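Funded Work > Trokside Household Teleoperation > Progress Reports > August

Progress report to the Daneshvar fund
Project: teaching household tasks by remote control

Since the last report we have moved from single-arm practice to full two-arm sessions in simulation, and the team is delighted with how it's going. The Rolau control rig now drives both arms of the simulated robot at once. An operator holds one handle per hand, the grippers follow, and every motion is saved along with the views the robot has at that moment. New operators pick it up fast! Most were making usable recordings by the end of their first afternoon.

Recordings

We planned for 800 accepted demonstrations by this point and have 900. A further 359 were recorded and set aside. Many of those were early attempts where the operator lost track of one arm while steering the other, and we are keeping them because the learning side wants to try them as examples of recovery. The target for the full grant remains 3000.

What counts as accepted is stricter than it was in spring. A second operator now replays each recording and has to agree that the task was finished and that neither arm pushed through anything solid. This slowed us down for two weeks, but the arguments it started were some of the most useful we've had. We rewrote the task sheet for doors twice as a result.

Doors and cabinets

This is the part we are most excited about. Doors are hard to show by remote control: the operator has to judge depth from a flat screen, and the handle can disappear behind the gripper just when it matters. We added views from close to the grippers to the operator's display, next to the wider one, and the difference in confidence was plain from the first session. People stopped creeping up on things a tiny step at a time.

The wide view is still what they steer by when they enter a room, and they flip to the close ones for the last stretch. The Ramby home set, which we use for all door work, has plenty of dark wood against dark walls, so edges are tough to pick out. We considered brightening the lights in the simulator and decided to leave them alone for now.

Robot's view at the double doors, then two close views with the gripper open in front of dark wood:

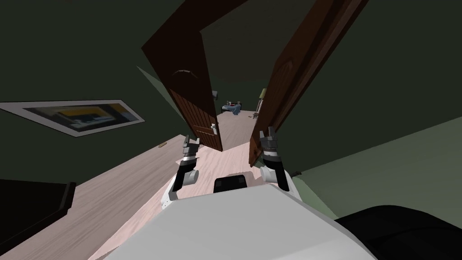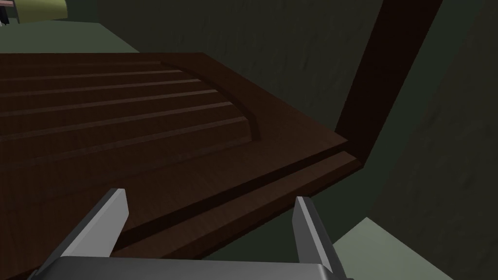
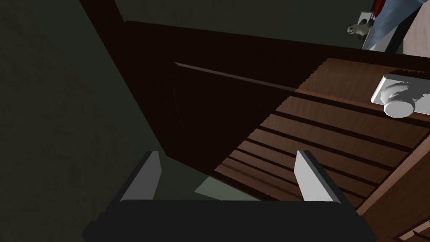
Two problems are still open. The delay between hand and gripper grows when all the views are switched on, and operators notice it most on small wrist turns. We have a fix in testing that sends the close views at a lower rate until the arm slows down. The other is tiredness. Quality drops after forty minutes at the handles, so we have cut sessions to thirty and added a break, and we would like to keep that even though it costs us recordings per day.

Next period

We will start training on the accepted door recordings and run the first trials with no one at the controls. Drawers come after that, along with a second seat at Trokside so two operators can work side by side. The budget is on track, and we are not asking for any change to the payment schedule. If anyone from the fund would like to try the rig, Saturday mornings are the easiest time to get a seat.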